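Häufige Fragen zum Greifervergleich am Teststand Nonau

Stand: Mai. Die Antworten richten sich an Partnerbetriebe, die im Rahmen des Projekts Sarantis Greifer, Arme oder Steuerungen erproben lassen oder selbst am Teststand arbeiten möchten.

Was wird im Projekt Sarantis untersucht?

Verglichen werden Greifer für die Demontage gebrauchter Elektronik. Im laufenden Abschnitt geht es um Desktop-Rechner, insbesondere um den Zugang zu Speichermodulen und Steckverbindern auf der Hauptplatine.

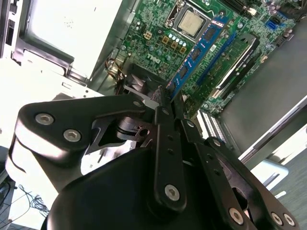 Greifer über der Hauptplatine eines geöffneten Desktop-Rechners
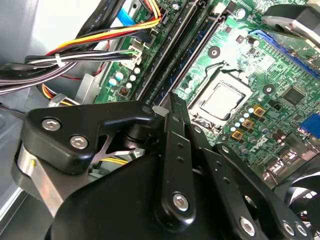 Die Erprobung erfolgt in vollständigen Gehäusen. Ausgebaute Platinen auf einer Halterung werden nur für die Grundeinstellung verwendet, da Laufwerksrahmen, Kabelstränge und Gehäusewände den Arbeitsraum erheblich einschränken und in der Praxis häufig über die Eignung eines Greifers entscheiden.

Welche Greifer sind derzeit im Vergleich?

Es werden 4 Bauformen geprüft: ein Parallelgreifer mit Linearführung, zwei Greifer mit Gelenkfingern unterschiedlicher Länge sowie ein Vakuumgreifer. Der Vakuumgreifer nimmt an den Versuchen mit Speichermodulen nicht teil.

Nach welchen Kriterien wird bewertet?

Jeder Greifer durchläuft 31 festgelegte Aufgaben. Erfasst werden die Dauer, die Zahl der Neuansätze, unbeabsichtigte Berührungen benachbarter Bauteile sowie die Haltekraft. Eine Gesamtnote wird nicht vergeben. Die Partnerbetriebe erhalten die Einzelwerte und können sie entsprechend ihren eigenen Anforderungen gewichten.

Warum befindet sich eine Kamera am Handgelenk?

Eine fest über dem Arbeitsplatz montierte Kamera erfasst den Bereich zwischen den Fingerspitzen und der Platine in engen Gehäusen nur unzureichend. Die Handgelenkkamera bewegt sich mit dem Greifer und behält die Annäherung im Blick. Zu beachten ist, dass der Greifer selbst einen großen Teil des Bildes einnimmt. Bei der Auswahl des Objektivs und des Anbauwinkels ist dies zu berücksichtigen. Für den Vergleich wird der Anbauwinkel bei allen Greifern einheitlich eingestellt und protokolliert.

Welche Steuerung kommt zum Einsatz?

Verwendet wird die Steuerung Lurnine in der am Teststand freigegebenen Fassung. Eigene Steuerungen können angebunden werden, sofern eine dokumentierte Schnittstelle vorliegt. Für die Anbindung sind 14 Arbeitstage einzuplanen. Ergebnisse mit abweichender Steuerung werden gesondert ausgewiesen und nicht mit den übrigen Messreihen zusammengeführt.

Können eigene Rechner oder Baugruppen eingereicht werden?

Ja. Die Geräte müssen vom Netz getrennt und frei von Datenträgern sein. Beschädigungen, fehlende Abdeckungen und nachträglich verlegte Kabel sind auf dem Begleitschein zu vermerken. Eine Rückgabe im Ausgangszustand kann nicht zugesichert werden.

Wie lange dauert eine Messreihe?

Eine vollständige Messreihe nimmt je Greifer fast 22 Stunden in Anspruch, einschließlich Umbau und Kalibrierung. Muss ein Finger während der Reihe getauscht werden, wird die betroffene Aufgabengruppe wiederholt.

Wer hat Zugriff auf die Aufzeichnungen?

Kamerabilder und Messwerte werden am Standort Nonau gespeichert. Der einreichende Betrieb erhält die Daten zu seinen eigenen Geräten. Die Weitergabe an andere Partnerbetriebe erfolgt nur nach schriftlicher Zustimmung.

Ist eine Teilnahme vor Ort möglich?

Besuche sind nach Anmeldung ab 9 Uhr möglich. Während eines laufenden Versuchs darf der abgegrenzte Bereich nicht betreten werden. Eine Sicherheitsunterweisung findet vor Beginn statt und ist auch für Personen verpflichtend, die nur zuschauen.

An wen sind Anfragen zu richten?

Anmeldungen und technische Rückfragen nimmt die Projektstelle Sarantis in Keveditz entgegen. Bei Rückfragen zu einer laufenden Messreihe ist die Auftragsnummer anzugeben.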